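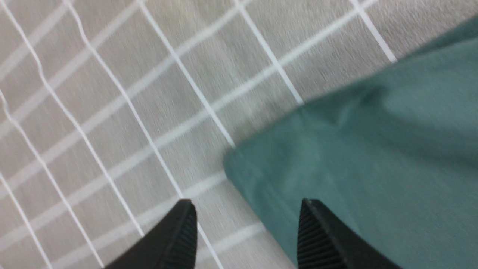
Grasp planner ignores the cloth edge when the wrist view is blurred
Cloth & Soft Goods board, Perception and Planning

preretti_fold wrote:
Hi all, and sorry in advance for the length of this one. I'm working on a shirt folding stack (Pleltov for the edge detector, our own planner on top) and I keep running into the same trouble. As long as the wrist is moving slowly, the detector gives me a nice clean boundary and the planner picks a sensible pinch point. Once the wrist speeds up, the grout-style lines on our tablecloth smear and the detector starts calling them fabric edges. I've got 2 days of logs where the planner happily drives the fingers toward a white line on bare table!

I tried lowering the wrist speed for the last part of the approach and it helps, but a full fold now takes forever. Has anyone found something kinder than that?

marrow_and_pine replied:
Welcome to the club! We had this with a checkered cloth in January, and my first piece of advice is to swap the tablecloth for a plain one. I know it feels like giving up, but you'd get your evening back.

preretti_fold replied:
I did think about it, and I may yet, but the whole reason for the pattern is that Afonso Pacheco on our team uses it to check the camera calibration, and he's very fond of it (I've asked twice). I'd love a fix in software if there is one.

tallowbird replied:
I'd go the other way from marrow_and_pine, and I hope that's all right to say. A plain table hides the bug. Somebody's kitchen is going to have a patterned cloth sooner or later, and your planner will do the same thing there. What I'd do, in this order:

1. Throw away any wrist view above a blur threshold before it reaches the detector. Variance of the Laplacian is old and simple and still good enough, though you'll want to tune it on your own cloth.

2. Mask by color first, then look for edges only along the border of the mask. Your shirt is green and your table is beige, so for this setup you're in luck. Ask for a final pinch point only once the fingertips are right down at the hem. 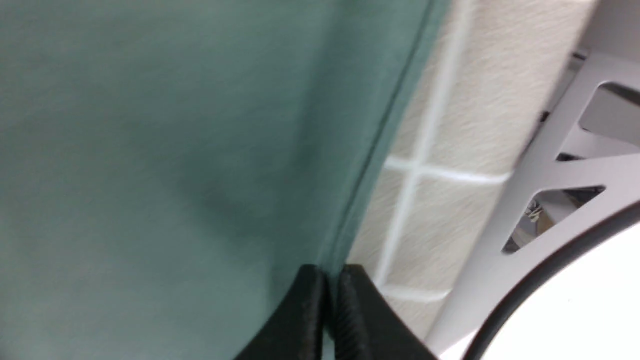 3. Fuse with the head camera. It sees much more of the garment, so let it choose which edge to go for, and let the wrist camera only refine the last bit.

marrow_and_pine replied:
Fair points, although I'll grumble a little about number 2. Color masks are lovely until the day you fold a beige shirt on a beige table, and then you're back to square one with less hair. I'd sooner put the time into a few hundred blurred training samples. Beyene has an augmentation script for directional blur, and it took me one afternoon to get going.

preretti_fold replied:
Thank you both, this is so helpful. I spent Sat 5 March on it with a big pot of coffee and did the blur gate and the head camera idea together. The planner now holds its last good target while the wrist view is bad, then picks up again when it settles. The false edges on the grid lines dropped from 7 in the old test run to 2 in the new one, and I could put most of the speed back.

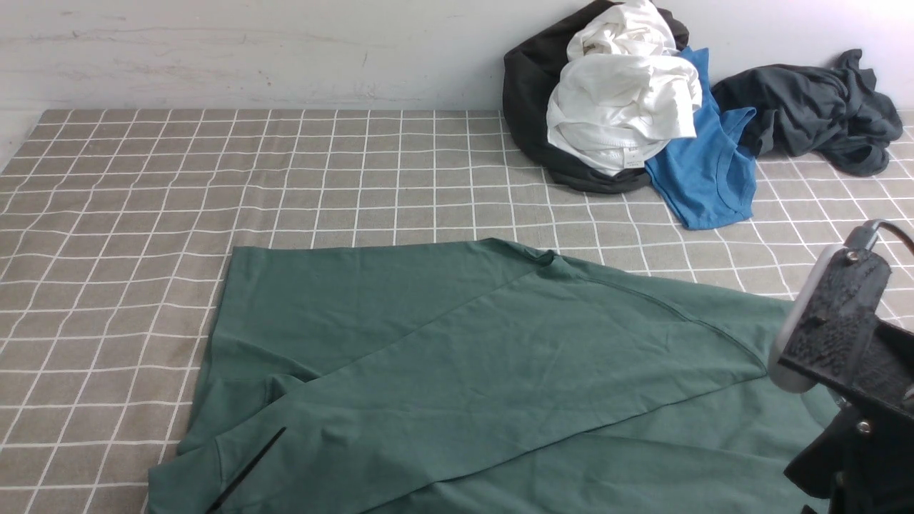 One thing I'm still chewing on is the diagonal fold. Once a layer lies across the rest of the shirt, there are two candidate edges of the same color, the hem and the fold line, and the head camera segmentation lumps them into one outline. I'm tempted to carry the planned fold forward as a prior, so the planner knows which edge it made itself.

tallowbird replied:
Do carry it forward, but let it fade if the observed outline disagrees. We trusted ours completely at Clenano and it would go on grasping for a fold that had slid open.

marrow_and_pine replied:
Agreed on that one, for once. And preretti_fold, if you can share the blur threshold you ended up with, I'd be glad to try it next to my training samples and see which one does better on my checkered cloth.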